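The bottles under the sink

Lăcrămioara Nistor moved into her apartment in Ciltham in March with 23 boxes, and 5 of them held things for the bathroom. The apartment has 572 square feet and one sink cabinet.

She threw out the hotel samples first. Then she took a ruler to the shelf and bought a clear caddy narrow enough to sit beside the drainpipe. Whatever didn't fit in it had to live somewhere else — or go.

"I used to knock over three things to reach one," she says. "Now I pull the whole box out."

Pump bottles suit this kind of storage. They stand upright, and a single row keeps every top in reach. The spouts are the awkward part, so turn the end ones outward before the caddy goes back in. 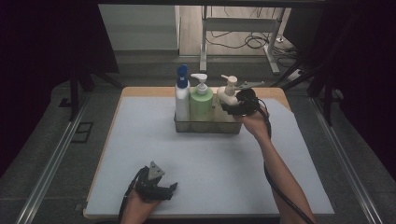
Her neighbor Marius Mocanu tried the same thing in his kitchen, with dish soap and hand lotion, and found his shelf two inches too low. He keeps his caddy on the counter now. Both of them rinse theirs out when a bottle gets refilled — soap collects in the corners.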